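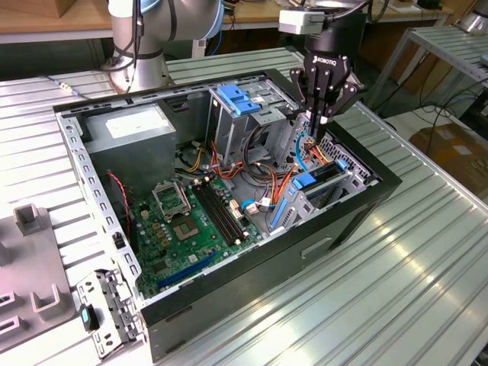 히스틸컴 분해 공정 공개 시연

히스틸컴 분해 공정 공개 시연은 스커니츠(Skunitz)가 히스틸컴(Histilcombe) 작업장에서 연 로봇 자동화 공개 행사이다. 폐기 대상 데스크톱 컴퓨터를 협동 로봇으로 분해하는 작업을 일반 방문객과 재활용 업계 관계자에게 보이는 것이 목적이었다. 행사는 2020년 6월 26일에 열렸으며, 진행은 공정 개발을 맡은 푸세이니 드라마니(Fuseini Dramani)가 담당하였다. 같은 해 12월에는 어소프(Urthorpe)에서 내용을 줄인 후속 시연이 있었다.

배경

스커니츠는 사무용 기기의 회수와 부품 선별을 하는 업체로, 데스크톱 본체의 분해를 오랫동안 수작업에 의존하였다. 본체는 제조 시기에 따라 내부 배치가 다르고, 같은 기종이라도 배선이 놓인 모양이 제각각이다. 이 때문에 정해진 위치를 반복하는 방식의 자동화는 적용 범위가 좁았다. 회사는 보아텡(Boateng)이라는 이름의 내부 과제를 통해 나사 풀기, 커넥터 분리, 메모리와 드라이브 적출을 단계별로 나누어 시험하였다. 과제 기간에 분해 기록으로 남은 본체는 3,271대이며, 이 가운데 수작업으로만 처리한 것도 포함된다. 공개 시연은 과제의 중간 결과를 외부에 알리는 자리로 마련되었다.

작업대와 장비

시연에 쓰인 작업대의 상판은 홈이 있는 알루미늄 프로파일을 나란히 놓은 구조이다. 본체는 측면 패널을 떼어 낸 상태로 눕혀 놓고, 그 왼쪽에 회색 플라스틱 고정구 트레이를 둔다. 트레이에는 U자형 거치부와 직사각형 홈이 있다.

집는 작업에는 검은색 로보티크(Robotiq) 그리퍼를 사용하였다. 그리퍼는 손가락을 벌린 채 아래를 향해 본체 안쪽으로 접근하며, 손목부 위쪽에는 작은 센서 모듈이 달려 있다. 작업대 뒤편에는 관절에 하늘색 고리가 있는 은색 협동 로봇 팔이 놓였다. 방문객에게 배포된 안내문은 두 팔의 역할을 고정하지 않고 작업 단계에 따라 나누어 설명하였다.

시연 대상

분해 대상은 검은색 외장의 타워형 본체였다. 내부에는 전원 공급 장치와 녹색 메인보드, 상단과 하단의 드라이브 수납부가 남아 있고, CPU 소켓은 비어 있으며 금속 고정 틀이 위로 젖혀져 있다. 파란색 플라스틱 레일이 든 하단 수납부 근처에는 하늘색 데이터 케이블이 휘어 올라와 있어, 그리퍼가 내려가는 자리와 가깝다. 주황색, 노란색, 빨간색, 검은색 전원선 다발도 본체 가운데를 가로지른다.

드라마니는 설명에서 이러한 배선을 가장 다루기 어려운 요소로 꼽았다. 금속 부품은 위치를 추정한 뒤 접근 경로를 정할 수 있으나, 전선은 건드릴 때마다 모양이 바뀌므로 경로를 다시 계산해야 한다는 것이다. 굵은 전원선 다발을 먼저 옆으로 치우는 방법과, 커넥터부터 뽑는 방법이 함께 소개되었다. 어느 쪽을 기본 절차로 삼을지는 행사 당시 정해지지 않았다.

진행 순서

행사는 한 회에 12명씩 입장하는 방식으로 운영되었고, 전체 방문객은 거의 200명이었다. 각 회는 다음 순서를 따랐다.

1. 작업장 안전 안내와 보안경 착용
2. 측면 패널을 제거한 본체의 내부 구조 설명
3. 그리퍼 접근 경로와 정지 조건 설명
4. 저속 분해 시연
5. 질의응답

저속 시연에서는 로봇의 이동 속도를 평소 시험 때보다 낮추고, 한 동작이 끝날 때마다 운영자가 다음 동작을 승인하였다. 관람 구역은 바닥에 표시한 선 바깥으로 제한되었다. 가까이에서 내부를 보려는 방문객에게는 로봇이 완전히 정지한 뒤 같은 형식의 다른 본체를 따로 보여 주었다.

질의응답에서는 처리 시간과 부품 손상 여부에 관한 질문이 많았다. 회사 측은 숙련 작업자의 속도가 여전히 더 빠르다고 밝혔다. 부품 손상에 대해서는 메모리 고정 걸쇠와 데이터 케이블의 커넥터를 주의할 곳으로 들었다. 배터리를 내장한 휴대용 기기는 과제의 범위에 들어 있지 않아 답변에서 제외되었다.

이후

어소프 후속 시연은 드라이브 적출 단계만을 다루었다. 히스틸컴에서 나온 의견에 따라 관람석에 화면을 두어 센서가 인식한 부품 위치를 함께 표시하였고, 정지 조건에 대한 설명은 인쇄물로 대신하였다. 고정구 트레이는 거치부의 간격을 바꾼 것으로 교체되었다. 보아텡 과제의 분해 절차서는 이 시연 이후 개정되었으며, 개정판에는 배선을 처리하는 순서가 별도 항목으로 추가되었다.

같이 보기

협동 로봇
전자 폐기물
로봇 그리퍼
역제조 공정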